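Section 17. When the jaws won't let go

I wrote this section after my Fellov gripper hung on to a shirt and ignored the trigger. Mine threw fault 58, so start there.

1. Stop pulling! Take your finger off the trigger and keep the cloth slack. 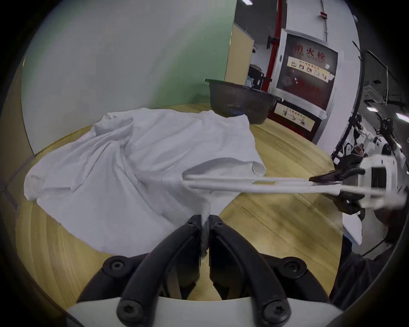

Fig. 17-1. Shirt fabric pinched between the jaw tips.

2. Power down the unit and wait for the status light to go out.

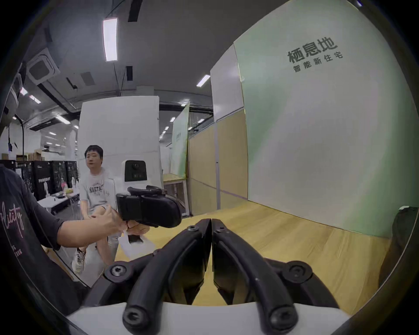 Can I pry the jaws open with a screwdriver?
Use the release key instead -- a screwdriver chews up the finger pads.

3. Turn the key 2 clicks and ease the cloth out by hand.

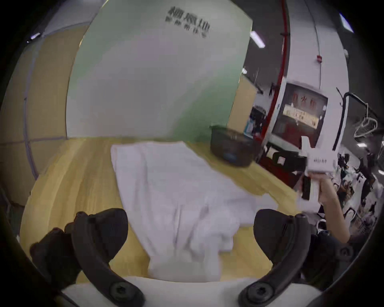 Tudur Parry wrote in to say his fault came right back until he picked the lint out of the pivots, so do that before you power up again.

4. Close the jaws on a thin bit of cloth and let go, slowly the first time.

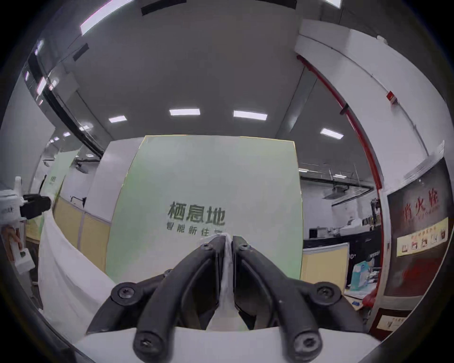
If they stick again, quit there and tag the unit (I kept going once and stripped a gear, ugh).

CAUTION: Keep fingers clear of the linkage at power-up -- the jaws can snap shut.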